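Camham open day, Thursday

Doors opened at Camham at 2 pm and by 2:15 the good biscuits were gone. 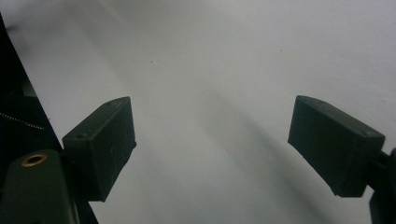

I'd paid for parking until four, so I stayed.

The tidying tables were upstairs, past 31 steps and a sign for the lift.

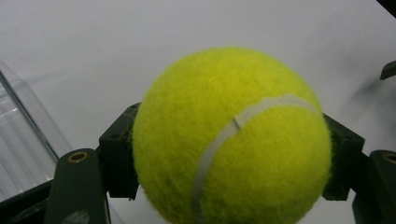 Sorting small things into trays is my favourite sort of work, when other people do it. I could have watched that yellow-green tennis ball all afternoon, fuzz and all.
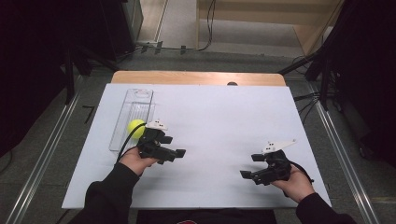
Tea was extra. I went home with a Tevavo tote bag, my fourteenth.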